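Home Storage and Decor > Painting and Finishing
Thread: Nikby crate shelf, topcoat gone tacky

Kuduvine63
Painted a pine crate shelf with Gretari chalk paint in off-white, two coats, then one coat of Onishi water-based satin. The satin is still tacky after 8 days. The shelf hangs in a bathroom with no window. Strip it, or wait?

roy_penrose
Wait. Water-based satin dries fast but cures slowly, and humidity is the whole problem. Take the shelf out of the bathroom and lay it flat somewhere dry. I had a Nikby unit take 40 days in November.

saltbox
Disagree with Roy. If a fingernail leaves a mark after a week, the coat went on too thick or the paint under it was damp. How long between the second coat of paint and the satin?

Kuduvine63
Over two hours. The paint felt dry.

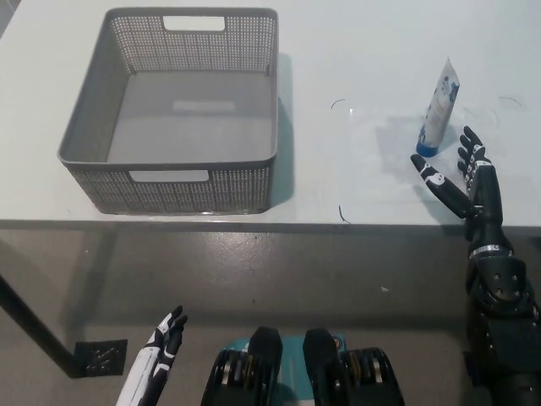
roy_penrose
Two hours is short for chalk paint on bare pine, I'll give saltbox that. I still wouldn't strip it. Move it, run a fan across it, check on Monday.

saltbox
A fan dries the skin and leaves the middle soft. Sand back with 100 grit until it stops clogging, leave it overnight, then one thin coat with a foam roller.

Kuduvine63
Would wax over the top work instead? There is half a can here.

roy_penrose
No. Wax on uncured satin seals the moisture in, and no topcoat will stick to it later.

saltbox
Agreed on the wax - and keep baskets off it until it passes the fingernail test, or the bases will print into the finish.

Kuduvine63
Shelf is down and in the spare room. Will try the wait first and sand if it still marks.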